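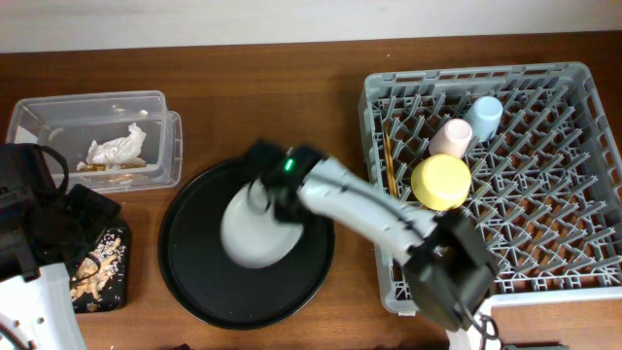 Table clearing at our bench, with the gripper at the rim of the bowl.

About us

Print this page | E-mail this page

Etell is a small research group working on how robot arms handle ordinary household things. We began as three people sharing a bench at Cheema, the engineering firm that still lets us our rooms, and there are now eight of us. Noemí Cárdenas leads the group. We do not build arms. We buy them, and we work on the software that decides where they go and when they should let go.

What we work on

Most of our time goes on clearing a table after a meal. It is a dull job for a person and a hard one for a machine. Bowls and plates have to be picked up one at a time, cups have to go in a rack, and scraps have to end up somewhere sensible. The things on the table touch each other and get in each other's way, and the arm itself often blocks the view of whatever it is trying to hold.

Our method is called Gidari. A person first guides the arm through the job by hand, and we record the movements along with what the cameras see. A model is then trained on those recordings. Plenty of groups do this much. The part that is ours comes afterwards. When the model is running and a grasp looks doubtful, Gidari stops just short of closing the fingers, compares what it sees with the nearest recorded grasps, and either goes ahead, shifts a little, or backs off and comes in from another side.

We call this the second look. It adds time to each pick. We think the time is well spent on bowls and cups, where a bad hold on the rim usually ends with the thing sliding out, and less so on a tissue or a chopstick, where the arm can simply try again. The current version lets us switch the second look off for particular kinds of object.

What we have found

Our main set holds 3,000 guided recordings, all made on our own tables. In March we ran a trial of 111 full clearings with the second look switched on. The arm finished 74 of them without a person stepping in. With it switched off, on the same number of clearings and the same layouts, it finished 49.

Those figures need some care. The layouts were drawn up by us and the crockery came from our own cupboard. We have not tried the method in anybody's kitchen. Failures with the second look on were mostly of two kinds: bowls nudged across the plate before the fingers had closed, and cups caught on the pegs of the rack on the way in. We are working on the second of these now. Glass is left out of the trials altogether, as our cameras do not cope with it well enough.

Clear plastic boxes give us some of the same trouble as glass, though they stay in because they do not break. Noemí has written a short note on finding the edges of clear lids, and we send it to anyone who asks.

How we work

Two of us look after the arms and the benches, four work on the models, and one keeps the recordings in order. Everyone takes a turn at guiding, Noemí included. We found early on that recordings made by one person alone gave a model that copied that person's habits, such as always going for the left side of a bowl.

Part of our funding comes from Nunano, which makes kitchen fittings and has first sight of our results. It has no say in what we publish, and trials that go badly are written up with the others.

Visitors and students

We take two students a year for placements of six months. They need to be able to program and should not mind washing up. Visits can be arranged by writing to the group office, and we ask for two weeks' notice so that a bench can be kept free.

Page last checked September 19, 2026

Print this page | E-mail this page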